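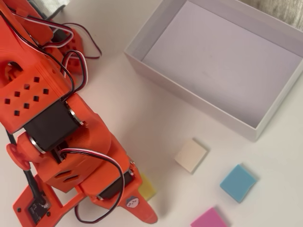 1/ Ok thread. Went to the Virska prints show at the Anozie gallery in Provimstead, back home now, typing before I forget it all. Excuse spelling

2/ Background, fast. Virska was a fish cannery. Had an evening class for the workers, linocut mostly, one room over the loading dock. 90 prints survived. Most have never been on a wall before

3/ You walk in expecting machines, strikes, big fists. Nope. Laundry. A dog asleep on a step. Somebody's aunt peeling potatoes. Three different people did the same bus stop

4/ The bus stop ones are hung together and I stood there way too long. One has it in rain, all these tiny diagonal cuts, must have taken weeks. One is just the bench. One has the bus pulling away and a man with his arm up

5/ Class was taught by Ekaette Igwe, who worked the labeling line days and taught nights. There are six of her own prints in the show and they're tucked in the back corridor by the coat hooks?? Put them in the front room please

6/ Best of hers: "Shift Change, June." Two rows of women passing each other on a stair, one row going up, one down. No faces, only headscarves and hands. Every headscarf has a different pattern. I counted none of them, I just looked

7/ Wall text is good for once. Short. Adesuwa Abubakar wrote it and she lets the workers talk, lots of bits from letters. One guy writes that he joined for the stove

8/ (the stove was in the classroom. the packing floor had no heat. he kept coming for seven years so the art must of gotten to him eventually)

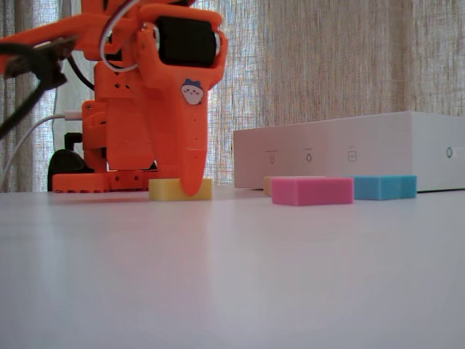
Orange finger on yellow foam.

9/ People asking about tools. There's a case in the middle room with the actual gouges, handles wrapped in tape and string. Also a wooden spoon, back worn flat on one side. They didn't have a press for the first few years so everything got rubbed by hand with spoons

10/ And you can see it!! Get close to the early ones, the blacks are patchy, kind of cloudy, you can follow where the arm got tired. Then the press shows up and the blacks go solid and I have to say I like the cloudy ones better

11/ Ikechukwu Haruna's potato aunt is the one on the poster. Fine print, but the poster crops out the cat under the table and the cat is the whole point. Go see it with the cat

12/ Paper is all sorts. Ledger pages, backs of label sheets, wrapping paper. One of the harbor views has printed herring showing through the sky from the other side. Couldn't tell if he meant it. Looks great either way 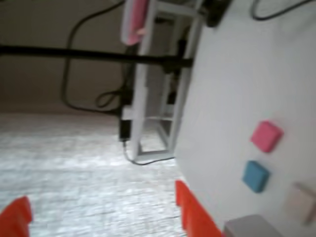
13/ Color room is upstairs and easy to miss, take the stairs past the restroom. Late stuff, when they got hold of proper inks. Guangming Wan's set is the one I'd steal. Flat little squares of color for the houses, wide white paper left all around for snow, so you get a pink one and right below it a light blue one. No outlines at all. Took me a minute to see it was a street

14/ She did that street over and over, same block, different inks. Only the light blue house stays put in every version. Label says it was her mother's. I had to go sit down for a bit

15/ Bad news: lighting upstairs is awful. Glare off the glass on the whole left wall, you end up looking at yourself. Crouch, it helps. A kid next to me had already worked this out

16/ Also the captions for the Wustelholm loans are swapped, I'm pretty sure. The one called "Nets Drying" has no nets. The one next to it, "Kitchen, Morning," is nothing but nets. Told the desk, they wrote it down

17/ Catalog: yes there is one, they printed 200, stack was getting low when I left. All the bus stops are in it full page. Reproduction of the color ones is a bit dull, the pinks went brownish. Essay by Salamatu Omoregie is worth it alone, she tracked down families and sat in a lot of kitchens

18/ Her bit on why the class ended is two paragraphs and thats plenty. Cannery cut the late shift, last bus got cut along with it, and people couldn't get home after class. So now go back and look at the bus stops again

19/ Practical: free, go after 4 when the school groups clear out, bag check is strict, the bench in room two wobbles. Coffee place across the street closes early

20/ Going again with my sister. She wants to see the spoon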